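Arms table, shared workshop, September

Wednesday, a bit after four. Picking up where I left off, which was with the left arm sulking and me under the table with a hex key in my teeth.

So the left arm first. The shoulder droop is gone! I had been blaming the gains for days and retuned them twice, and all it wanted was the base bolts pulled up properly (they had backed out enough that I could rock the whole thing with one finger). I put thread locker on them this time. Ayane, if you ever need to take that base off, warm the bolts first or you'll round them out and I'll hear about it.

Then the calibration. I wiped the old file and ran the full routine on both arms, left then right, and saved the result as Maillard, because Heiðrún says I'm not allowed to call things "new_final" any more. The old one is still there under Wakness if this goes badly. Joint offsets look sane. The wrist on the right arm reads 4 ticks off from where I'd expect, and I'm leaving it alone until I see it cause trouble.

Long run over lunch with the Cernel script, just moving back and forth between two poses above the table. It got through 3,414 cycles before I stopped it, with 191 late packets in the log. Nearly all of those come in one clump, so I suspect the laptop went off and did something else for a while. Not a wiring thing, I think, but I want to see it again with the laptop's updates switched off before I swear to that.

Cables are still my least favorite part of this build. I've left more slack at the elbows than looks nice, and it does look like spaghetti from some angles, but the last time I tidied it up I pulled a connector halfway out the first time the wrist rolled over. Ugly slack stays for now. If anyone has a box of those soft hook-and-loop ties, I will trade cookies.

I did start on picking things up, very slowly, with the speed cap at 2 on the slider. Pens and pencils are harder than I thought they'd be, they want to roll away from the fingers, so I'm going to try coming in from a steeper angle. The scissors I haven't dared yet. Fliltell (my little grasp planner, still mostly held together with print statements) keeps wanting to grab everything by the very end, so that's tonight's reading.

Both arms at the table, and the stuff I've got out on the wood in the second one:

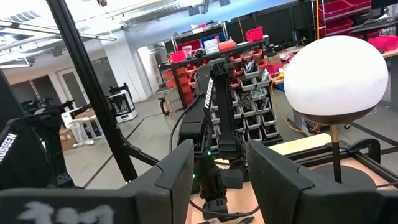
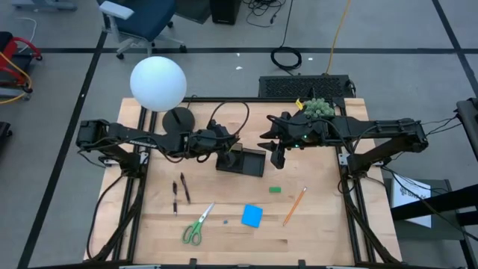

Entry by Heiðrún's benchmate, arms table
Read and initialed: Ayane Imai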